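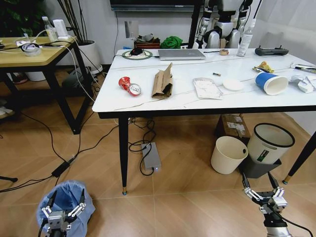 The marble-patterned table, with the laptop at the back.

Edbridge Community Choir
Minutes of the November meeting

Present: Hedvika Jelínek (chair), Vilmos Hegedűs, Bergþóra Lund, Dalibor Beneš (minutes)
Apologies: Vratislav Polák

1. Last minutes
Agreed, with one fix: the spring concert had 90 in the audience, and I had put 63. Sorry, all! It was a lovely full house and deserves its proper number.

2. Winter concert
Programme is nearly settled and it's a cracker. Vilmos played us his new arrangement of the lullaby and we all want it in, probably straight after the interval. Hedvika would like the altos to have the tune in verse two for once (loud agreement from Bergþóra, who is an alto). Still three carols to choose. Swanson Hall is ours from 4 pm on the Sunday, doors at 6.30. Vilmos to ask whether the piano can be tuned beforehand.

3. Money
Balance stands at £2592, our best ever going into winter! Hall hire is still to come out of that. Agreed to buy new folders for the tenors, whose old ones are falling to bits. Dalibor to order.

4. New singers
Four people came to the open rehearsal and all four want to join, including two basses. Two! Bergþóra will send them the music and the rehearsal dates. We talked about pairing new people with someone in their section for the first term and everyone liked the idea. Hedvika to sort out pairs.

5. Summer trip
Pastent choir have written back and would love to sing with us in June. Vratislav had sent a note in favour, provided we don't go by coach again. Train times to be looked at. Carried over.

6. Any other business
Please return borrowed copies of the Requiem, pencil marks rubbed out.
Bergþóra has offered to run a warm-up session on breathing. Yes please.

Next meeting: same place, 7.15 pm, after the concert.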